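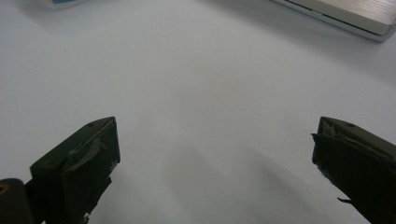
## About Cavmont

Cavmont inspects fire doors, alarm panels and escape routes in residential care homes. The office is in Toltville, with a second depot at Drovgate. We hold service contracts for 135 buildings, most of them single-story homes built before sprinklers were required.

Each building gets 2 inspections a year, one of them at night staffing levels. Faults are graded by risk and entered in the site log before the inspector leaves.

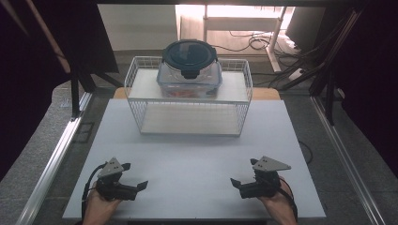
Reports go to the home's manager within a week. In the last contract year we closed 557 door faults, mainly worn seals and failed self-closers.

Sabina Miah runs inspections. Fiachra Ó Dálaigh is responsible for alarm testing and Vlasta Omerović for evacuation drills.

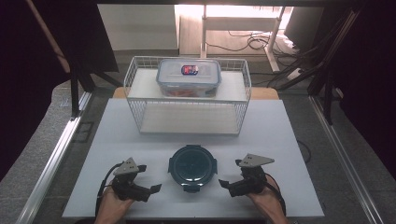
*Food storage container on a wire basket*

Contract inquiries: Mavis Benavides, Toltville office.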